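Pantry and Snack Handling: Readiness Checklist with Comments
Letine home chores trial, kitchen table station, March round 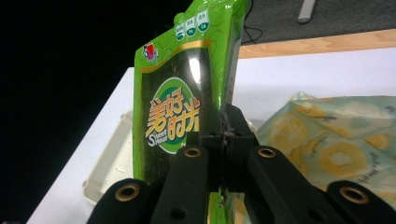 Vasanthi Barua wrote back after the last round that a machine which can hold a bag of snacks has learned to hold a bag of snacks, and she'd like to hear from us again when it can put the groceries away while the phone is ringing. I have kept her remark at the top of the sheet because I think most of our readers feel the same, and I'd like the marks below to be read with it in mind.

Marks are Pass, Partial, Fail or Not checked. Please add comments freely, the longer the better as far as I'm concerned.

1. Closes on a soft, glossy package and holds it upright
Pass. A hold low on the bag suits this job, and the green Sweet Moment bag is a fair sort of package to ask for it, being slick and shiny all over. I was rather pleased with this one!

2. Package undamaged after handling
Partial. No splits at the seams, but the contents were a good deal more crumbled at the end of the day than at the start (my own grocery bags do no better, I admit). Squeeze setting to be brought down before Thursday.

3. Sets the package down without tipping it
Partial. Fine on a bare tabletop. On a cloth with folds in it the bottom of the bag catches, and over it goes.

4. Moves a cloth out of the way first
Fail. A lemon-print cloth is a cheerful thing to have on a table and a miserable thing to ask a machine to fold. It pinched up one corner, dragged the rest along, and stopped. Gilmartin says their newer fingertips will help. I'd love to see it.

5. Places the package in a tray
Pass, with a comment. The raised rim is forgiving if the approach comes from well above. Coming in low it bumped the rim 2 times, and we marked those as misses.

6. Reads the front of the package and picks the right shelf
Partial. Large lettering is read well, in Chinese and in English both. Glare is the trouble, so please don't leave the lamp straight overhead and then mark the software down for it.

7. Pinch points, pivots and screws
Pass. Pivots move freely, screws snug. Keep fingers away from the arms while they close, and tie back long sleeves. I know I say it every time.

8. Cables on the floor
Fail, and this one is ours, so I can't blame the machine. Any cable lying loose on the carpet gets clipped down before the next run.

9. Works a full shift without help
Not checked. Brunus asks for 8 hours. Idel would settle for a morning, and so would I.

Overall: ready for supervised practice, not ready to be left alone with anybody's pantry. Next round to include a jar with a tight lid and a half-empty bag of flour, if someone will bring an apron.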